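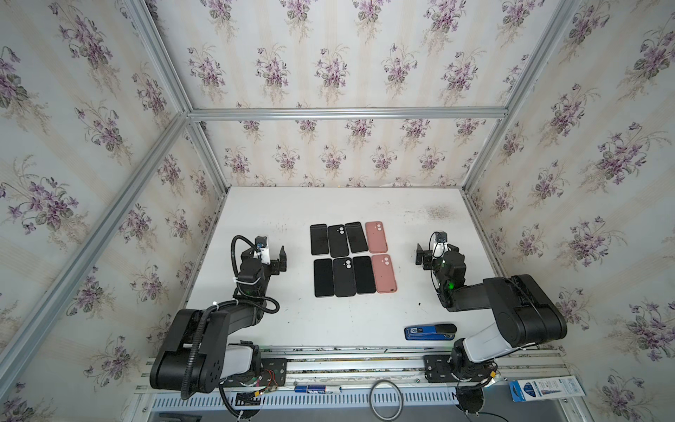
Phone cases in black and salmon pink, laid face down on a white table.

Altetti Sports Hall, Kurum: a review after the refit
By Hilkka Heinonen
2020-04-16

The Altetti hall reopened in June last year with a new floor, new lighting and retractable seating along one side. I played there twice a week over the autumn and winter, mostly badminton with some indoor hockey, and this review is based on those sessions.

The floor is the best part of the refit. Ristex supplied a sprung surface with a matt finish, and it is easier on the knees than the old one. Grip is good for badminton. For hockey it is slightly slow, and the lines for the two sports are close enough in colour to confuse newer players.

Lighting is even across all 4 courts. The architects, Grīnberga, kept the high windows on the west side, so late afternoon matches still have some glare at one end. Blinds were in the plans but have not been fitted.

The seating holds 274 and takes roughly 29 minutes to pull out. Legroom is poor in the back rows. Justinas Žukauskas, who coaches the juniors, told me parents tend to stand by the doors instead.

Changing rooms are clean but small for two full teams. The showers run on a push button and cut out too soon. There are 70 lockers, all coin operated, and the coin is returned. Parking is shared with the school and fills up early on match evenings.

Booking is done by phone or at the desk. An online system would help.

Good: floor, lighting, court size.
Less good: west windows, back row seats, showers.
Overall: recommended for badminton, acceptable for hockey.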